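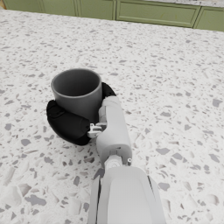 4.3 Slow slip after a good grasp

The failure that taught us the most is also the one we almost missed. In the cup task the hand closes well, the contact check passes, and the arm starts its lift. Then the cup begins to turn inside the fingers, so slowly that a casual viewer of the replay would call the run a success. We were thrilled to find it, because it explained a stack of odd scores that had bothered us since August.

Our policy was trained in the Lurkholm simulator on 800 runs and tested on 200 more in the same kitchen. Of those test runs, 40 ended with the cup leaving the hand. We had expected most of the drops to come from poor approaches, with a finger landing on the rim or the palm stopping short. Very few did. In nearly all of them the grasp would have been judged sound at the moment of closing, and the trouble started later, when the wrist rolled and the weight of the cup moved from one padded finger to the other.

The cause sits in two places. First, the grip force is set once, at closing, and held there. That is fine for a cup that stays upright, but a roll of the wrist changes how much of the load each pad has to carry, and the controller has no idea this has happened. Second, the slip monitor we took over from the Omerović controller looks at speed. It trips when the cup moves quickly against the pads and stays silent below a set threshold. A slow creep never reaches that threshold, so the monitor reports a secure hold right up to the drop. Figure 4 was rendered with the arm raised and the mug tilted in the hand, the kind of pose in which the load on the two sides of the grip is no longer even.

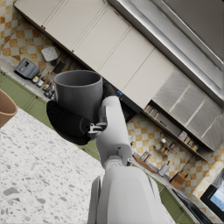
Figure 4. Cup task, tilted hold.

Pejman Taheri objected, on reading a draft of this section, that a creep this slow could just as well come from the contact solver, and that we should not blame the controller until we had ruled the simulator out. It was a great point and it sent us back to work for a while. We reran 100 of the test runs with a much smaller time step and left everything else alone. The creep became a little slower, and it did not go away. So the solver adds to the problem, and we now report all drop counts at the smaller step, but the larger share belongs to the fixed grip force.

The fix is pleasingly simple! We let the monitor add up small movements over the whole hold and compare the total with a limit, and we let the grip force rise as the wrist rolls. With both changes in place, creep was caught early enough for the arm to set the cup back down in most of the runs that used to end in a drop. The runs it still misses have one thing in common, a fast roll right after closing, when there is little time for any total to build up. We have not solved those.

One safety note for anyone moving this to hardware. Raising the force without a cap is a bad idea, as a false creep signal will make the hand squeeze harder and harder. Our first version did exactly this and pressed the pads through the cup wall in simulation, which looked funny and would have been far less so with a glass. The cap used in all results below is given in the appendix, together with the creep limit.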